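Snack Swap at Esside: Your Questions

By the Stina newsletter desk
Updated in October
24 comments | 103 shares

The snack swap is a monthly table where people in our building bring food and drinks they don't want, and take home something they do want. Many new neighbors write to us with the same questions, so I collected the answers on one page. If your question is missing, please write it in the comments and I will try to add it.

What can I bring?

Anything sealed, and whole fresh fruit with skin. Chips, crackers, cookies, canned drinks, tea bags, dried noodles, chocolate. The most popular things are always the salty ones. Sparkling water also goes fast, even the flavors which people say they dislike.

What can I not bring?

Home-cooked food, opened packages, alcohol, and everything that must stay in the refrigerator. I know that some of you bake very well. The rule about home-cooked food comes from the building management at Plornudano and we cannot change it.

Can I bring cans that have a dent?

A small dent on the side of a drink can is fine. If the dent is on the top rim or on the seam, or if the can feels swollen, please throw it away at home. We do not accept sticky cans, even when they look closed.
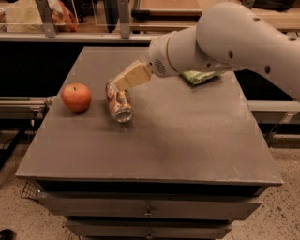
A soda can on its side on the table.

How does the exchange work?

You bring one item, you get one token. With one token you take one item. We do not compare prices. A bag of chips is one token, an apple is one token, a can is one token. In the first months we tried a system with two colors of tokens, for cheap and expensive things, and it made long discussions by the door, so we stopped.

Do tokens expire?

No. You can keep them until the next swap or give them to a neighbor. Please do not keep too many in a drawer, we had to order new ones from Asante already two times. Last year we gave out 1,770 tokens and a good part of them never came back.

I lost my token. Can I still take something?

One time, yes. After that we ask you to bring an item.

What about the dates on the packages?

We follow a simple rule. "Use by" must be in the future. "Best before" can be up to one month in the past for dry food and drinks, but you have to write it on a sticker, so the next person can decide. The stickers are in the blue box at the entrance.

Is the fruit washed?

It is not. Wash it at home, also when it has a shiny skin. Apples and oranges travel well. Bananas are allowed but they become brown quickly beside the heater, and pears get soft spots when people press them. Please don't press the pears.
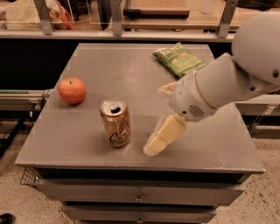
For families with allergies, the package is the only information we can trust. This is why we ask you to leave food in its original bag and not to put it in a jar or a plastic box, even if it looks nicer. If the print is in a language which you can't read, ask at the desk – between us we can manage quite a few. Nut products have their own shelf on the left side of the room, and they stay there until the end.

Where is it, and at what time?

Ground floor of Esside, the room behind the mailboxes. Doors open at 4 p.m. and we close at 6:30 p.m. If you only want to drop off things, you can come from 3:30 p.m.

Do I have to live in the building?

No, but residents go first for the first half hour. After 4:30 p.m. everybody is welcome. Friends from the next street come regularly, and they bring very good crackers.

What happens with the food that is left?

Dry food goes into the cupboard for the next month. Fruit must go the same evening, so in the last ten minutes it is free and you don't need a token. Empty cans and bottles we take to the return machine, and the money pays for stickers and paper bags. Since we started, we have returned over 547 of them.

Can children come alone?

From the age of ten, yes. Smaller children should come with an adult. Children get a token for each item like everyone – they are usually the strictest traders in the room.

Comments

plum_tart: Is vacuum-packed coffee okay if it is already ground?

Stina desk: Yes, if it is sealed. Coffee is always gone in five minutes.

thirdfloor_left: Could you please open a bit later in winter? I come home at 6 and there is only lentil soup left.

oat.and.rye: I like the lentil soup! Keep it for me next time.

morrow_k: I found nine tokens in my coat. Will bring them back, sorry.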